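Ticket 314 - Plastic cups sticking together in the stack
Status: open
Site: Ancombe, small meeting room
Raised by: Gregor Purves

Logging this again. The first ticket was closed as "user to separate cups before use", and I don't accept that as a fix. The cups from the new supplier do not come apart. You pull one and get two, sometimes three, and you find out when you pour and the thing feels oddly stiff in the hand. We got through a sleeve of the old Stallano ones in a fortnight. The Dudham ones go in half that time, and I doubt we are all drinking twice as much water.

What I've tried so far:

Twisting. Works on the top cup if you are patient. Does nothing lower down.

Squeezing the rim of the cup underneath. Supposed to let air in. Cracked one, freed none.

Standing the stack upside down overnight. This was Dalgleish's advice over the phone. In the morning the stack was exactly as stuck as it had been, but upside down.

Warm water round the outside. Fine, if you want to hand visitors a wet cup.

Dalgleish also say the cups may have been stored under weight. Possible, but I opened a fresh carton on Sunday, from the top of the pile, and the first sleeve was the same. Their other suggestion is that static builds up on carpet. The room is carpeted, I'll give them that. It was carpeted when we had the Stallano cups too.

The stack is on the square table, which is where people expect to find it, and I would rather not move it to the kitchen just to prove a point about carpet.
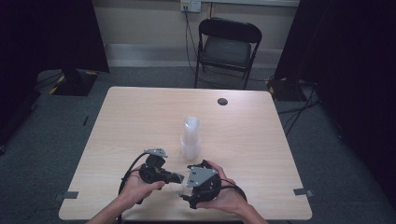

Dudham wrote back that the gap between nested cups is set by a small step inside the base, and that if the step is too shallow the cups wedge under their own weight. They asked for the carton number and whether the cups were pushed down after opening.

Carton number is 189. As for pushing down, I can't swear to what everyone does when they put a spare back, but the sleeve I tested had only been handled by me and I didn't press it.

I have now compared one of each by eye. The old cup does have a step you can feel with a fingernail. On the new one I can barely find it. That sounds more convincing to me than static, though I notice it comes from the people who made the cup, and they haven't said what they intend to do.

Update, 17:00. Dalgleish have offered a dispenser tube that drops one cup at a time. I asked whether it had been tried with these particular cups and was told it "should be suitable". Declined until somebody shows me one working.

Requested action: swap the remaining cartons for the old type, or send one test sleeve from a different batch. Please do not close this ticket before the sleeve arrives.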